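Meltow Review: Supply Tracking for a Small Clinic

Meltow is a web program for tracking supplies in small medical offices. It keeps a list of what you have, where it is kept, when it expires and when to order more. I ran it at our walk-in clinic from the spring through August, first on the 60-day trial and then on the paid plan. Before that we used a spreadsheet and a clipboard hanging inside the closet door.

The short version is that the expiration tracking is good, the receiving screen is good, the reports are weak, and the price is fair if you have one location. If you have more than one, read the part about transfers before you sign up.

Setup

You can type your items in or upload them from a spreadsheet. I uploaded. Meltow wants its own column names and will reject the whole file if one is wrong, and the error message gives only the row where it stopped. After a few tries I had the list in. The entry plan covers 100 items. Gloves in three sizes count as three items, and so do dressings, so a list that looks short on paper fills up fast. We trimmed ours by dropping office supplies, which we still track on paper.

Each item gets a unit, a minimum level, a supplier and a location. You can't change the unit once there has been any activity on the item. I entered saline as boxes when I wanted single bottles, and had to retire the item and start it over.

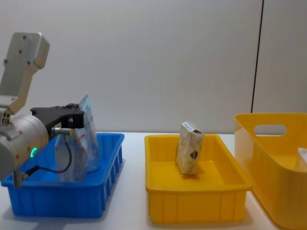
Locations are where I spent most of my setup time. Meltow gives you rooms, and inside rooms you get shelves, and inside shelves you get bins. Every level needs a name, and you can't attach a color or a picture to any of them. I would have liked colors. A blue bin, a shallow yellow tray and a taller yellow basket in a row on a white table are easy to tell apart from across a room, and a person sent to fetch something will remember the color long before they remember "Room B, Shelf Lower, Bin C." We put the color in the name field instead, so our list says things like "Blue, dressings." It works, but the names get cut short on a phone.

Receiving

When a box comes in, you open the order, enter what arrived, and type the lot number and expiration date for each line. The cursor moves to the next field by itself and you can do the whole thing from the keyboard. Dates can be typed with or without slashes. If part of the order is missing, you leave that line open and it stays on the front page until you close it.

Scanning is supported with the phone camera. It reads the codes on outer boxes well and the codes on small packages poorly, especially anything shiny or curved. I gave up on it for single packets and went back to typing.

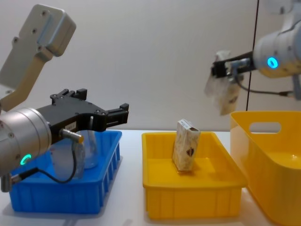
A handheld scanner plugged into the desk computer did better. I tried one from Furna that we already had in a drawer, and Meltow treated it as a keyboard with no setup at all. The beep is loud and I didn't find a way to turn it down.

Expiration dates

This is the main reason to buy it. The front page shows what expires in the next 7 days and, under that, what expires in the next month. You can change the second period but not the first. If you have two lots of the same item, it lists the older lot first and asks you to use that one when you check something out.

In the old spreadsheet we had one date per item, and it was usually the date on whichever box was in front. In our first month with Meltow I pulled a fair amount of stock that should have come off the shelf earlier. That is partly a matter of finally looking, and a careful person with a better spreadsheet could do the same.

Email alerts go out early in the morning, before we open. Everyone on the account gets them unless each person turns them off in their own settings. There is no way for the manager to do it for them. Seraina Marti, our nurse manager, asked support about this and was told it is on the list.

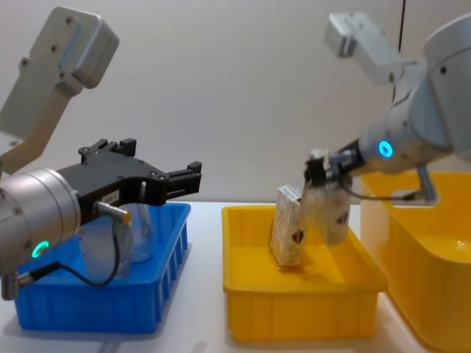

Checking items out is slower than it should be. You pick the item, pick the lot, enter the quantity, pick a reason, and save. The reason field can't be skipped. During a busy afternoon, people take what they need and write it on a sticky note, and I enter the notes before closing. I know other offices do it this way too. A single button for "used one" would fix most of this.

Reports

There are reports for usage, waste and spending. The usage report can be filtered by month and by supplier but not by location. The waste report gives a total without saying which lots made it up. Everything can be downloaded as a spreadsheet, and I now do that and build my own tables. The downloads are clean, with one row per event and the dates in a usable format.

Transfers

We lent some stock to the Laryea Street clinic in June, so I got to try this. A transfer between two locations on separate accounts is two unconnected entries, one out and one in, and the lot numbers don't carry over. Anderson Honorato at the other end had to type them all again. For one loan that's fine. I wouldn't want to do it every week.

Support and price

Support is by email only. Answers came the same day, and were written by someone who had read the question. The plan we are on costs $100 a month, billed monthly, with no contract. I looked at Grevdale as well, which has better reports but wants a year up front.

We are keeping Meltow for now. I'd recommend it to a single office with one person in charge of supplies.

Comments 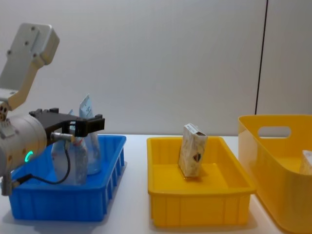 Delali Addo: We had the same trouble with the units. If you catch it before the first check-out, you can delete the receiving entry and the unit field unlocks again. After that you're stuck. Also, does the trial account keep its data when you move to paid? Ours is nearly up.

Reply from the author: Yes, ours carried over, including the retired items. The alert settings went back to the default, so check those.

Selorm Acheampong: Did you try the printed labels? Mine come out one line too low on every sheet.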